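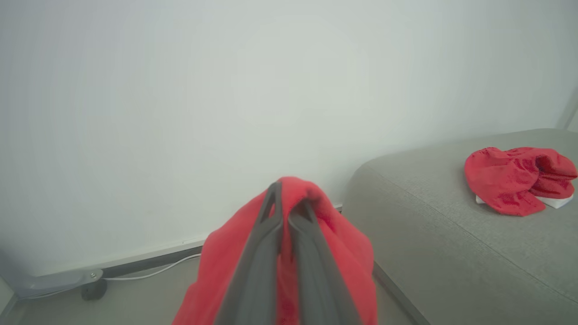 Bulk vending machines with a coin mechanism and a rotating portion wheel need the wheel changed whenever the size of the product changes. A wheel cut for large sweets will drop two small ones at a time, and a wheel cut for small sweets will crush large ones or jam. Before starting, lay a terry towel on the bench, a bright red one for preference, as clear and pale sweet fragments show up well against it and small screws do not roll. The steps below apply to the Pradon single-head machine and to the older Fullano head, which uses the same hopper but a different retaining nut.

What you need

The key for the lid
A flat-bladed screwdriver
The replacement wheel
A soft brush, 2 inches wide
Food-safe cleaning spray
A lidded tub large enough to hold the contents of the globe

Step 1. Empty the globe

Unlock the lid and lift it off. Scoop the product into the tub until only the bottom layer is left. Do not tip the whole machine over to empty it, as the weight of the globe can bend the centre rod. Turn the handle with a coin in the slot to clear whatever remains in the wheel pockets.

Step 2. Remove the hopper

The globe sits on a rubber ring. Lift it straight up and put it to one side. The hopper plate is now exposed. On the Pradon it is held by 4 screws, all the same length. On the Fullano it is held by a single nut on the centre rod with a left-hand thread, so it undoes clockwise. If the nut will not move, check the direction before applying more force.

Step 3. Take out the old wheel

Lift off the brush housing first. This is the small curved cover that sits over the chute and stops extra product from falling through as the wheel turns. Note which way round it faces. Slide the wheel up the rod. If it sticks, rock it from side to side; do not lever it with the screwdriver, which will chip the pocket edges. A chipped pocket scratches the coating on the sweets and fills the chute with coloured dust.

Step 4. Clean the seat

Brush out the plate and the chute. Sugar collects in the corner where the plate meets the gear, and hard deposits there will lift the new wheel enough to make it drag. Wipe with the spray and leave to dry fully. No oil or grease goes above the plate.

Step 5. Fit the new wheel

Lower the wheel onto the rod with the teeth facing down. Turn it by hand until it drops onto the drive gear. It should sit flat, with no rocking. One pocket must line up with the chute when the handle is at rest. If it sits half a pocket out, lift the wheel, move it on by one tooth and try again. Replace the brush housing the same way round as before.

Step 6. Test before filling

Refit the hopper plate and globe. Put in two handfuls of product and vend 9 times with coins. Each vend should give one piece. If two come through together, the brush is worn or the housing is not fully down. If nothing comes through, the pocket is not in line with the chute; go back to Step 5.

Step 7. Refill

Fill to below the neck of the globe, fit the lid and lock it. Change the label on the front to match the new product and its ingredients.

Notes on wheels

Harawira wheels fit both heads without changes. Wokano wheels have a slightly smaller centre hole and may need to be eased with fine abrasive paper, a little at a time. Adjustable wheels can be set wider or narrower by moving the inner ring, but the setting can creep in machines that are used heavily, and should be checked at each refill.

Soft-coated sweets become sticky in warm rooms. In July it is better to fill the globe halfway and visit more often.

Text by Maksym Prokopenko. Fullano thread direction corrected by Makis Stamatopoulos, 5/16/22.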